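Chapter 4
Budgeting for a Bed-Making Robot

Lempi Lappalainen and Decha Paisan

The purchase price is the figure most buyers ask for first, and it is seldom the one that decides whether the equipment stays in use. When the guest house at Tillirton drew up its plan for a two-armed machine, the quotation from Rovell listed the arms, the base and one pair of grippers. It left out spare fingers, fitting, staff training and the hours a room would be closed during trials. Those items went on a second sheet, and the second sheet was the one that got argued over.

This chapter works through that plan. The house has 30 rooms and wanted 2 machines by January. A set of replacement fingers from Estano was priced at 859 pounds, and fitting and training at 2,243 pounds for each machine. You will use both figures in the worked budget in section 4.3.

Before you start on the sums, write down the task - all of it. "Make the bed" is too loose to price.
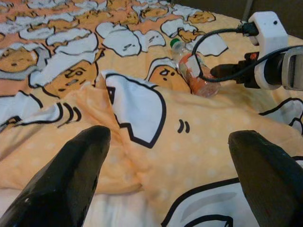
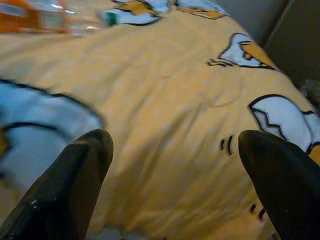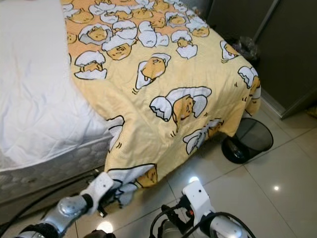 A task statement should name the items to be handled, the space around them and anything that has to be moved first. Each entry may carry a cost. A bottle lying on the bedcover means either a clearing step by staff or extra programming, and a waste bin at the foot of the bed takes up floor that the machine may need. Cables and power strips belong on the list too. Put a price or a number of minutes against every line, and mark the ones you have guessed.

4.1 Fixed and running costs

Fixed costs are paid once, whether the machine makes one bed or a thousand. Running costs rise with use.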